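The Table That Ate the House

We bought it to eat off. Then it became an office, a larder and a place to put the post

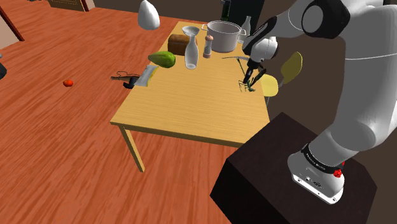
Kitchen things gathering at the far end of a light wooden table.

17 October 2020

The table arrived in August, in 13 pieces, with a bag of screws and a drawing of a smiling man who had plainly never been married. It was a Skusitz, bought second-hand and advertised as seating six. It does seat six, provided four of them have already eaten.

I should explain that we had managed without a proper table for years. We ate on the sofa, plates on knees, facing the television like passengers on a coach. Then came the spring, and with it the discovery that two adults cannot work from one sofa and stay fond of each other. A table was called for. My wife measured the room. I measured it again and got a different answer, and we bought something halfway between the two, so that the fridge now opens as far as the milk but not as far as the cheese.

For two days it was bare and we were very pleased with ourselves. We had breakfast at it. We passed things. Somebody said "this is nice" and I think it was me.

On the third day a bowl turned up. A bowl on a table is reasonable enough, and so was the pepper mill that came to join it, and the toast rack after that. By the end of the week there was a settlement. I've since lived with it long enough to say that things on a table always head for whichever end is hardest to reach, where they stay until Christmas.

The post is worse. Post goes on the table because it will be dealt with after supper, and after supper it is moved to one side so that the table can be wiped, and the side it is moved to becomes its home. Under ours last week I found a catalogue from Bangash, who sell curtains, and a letter from the water people thanking me for my prompt reply to a letter I've never seen.

My grandmother had a table and a rule, which was that nothing stood on it between meals except a cloth. She also had a front room that no one was allowed to sit in, so I don't hold her up as a guide to living. But her table was clear at four in the afternoon, and you could have landed a small aircraft on it. Ours has never been clear at four in the afternoon. At four in the afternoon it is a branch office of two companies, with crumbs.

There is, of course, an industry waiting to help. Inirine, a shop in the next town that smells strongly of figs, will sell you a tray for £129. The idea is that you put the clutter on the tray, and it stops being clutter and turns into an arrangement. I stood in front of it for some time. A cheaper school of thought, found in the sort of paperback given to people by their sisters, holds that you should pick up each object and ask what it is for. I tried this with a single oven glove and we both came away upset.

Our neighbours at number 614 have gone the other way and bought a bigger table, a Sornum with a leaf in the middle that folds out. They were thrilled with it. The leaf has been out since they got it home, and there's a sewing machine on it, and they eat standing up.

We've settled on Sundays. At noon everything comes off and goes on the stairs, the top is wiped, and we sit down to a roast like people in a painting about thrift. Conversation is had. Gravy goes round in its jug. From my chair I can see the stairs, and the pepper mill on the fourth one up, and around three o'clock somebody asks where the scissors are, and it all starts coming back down.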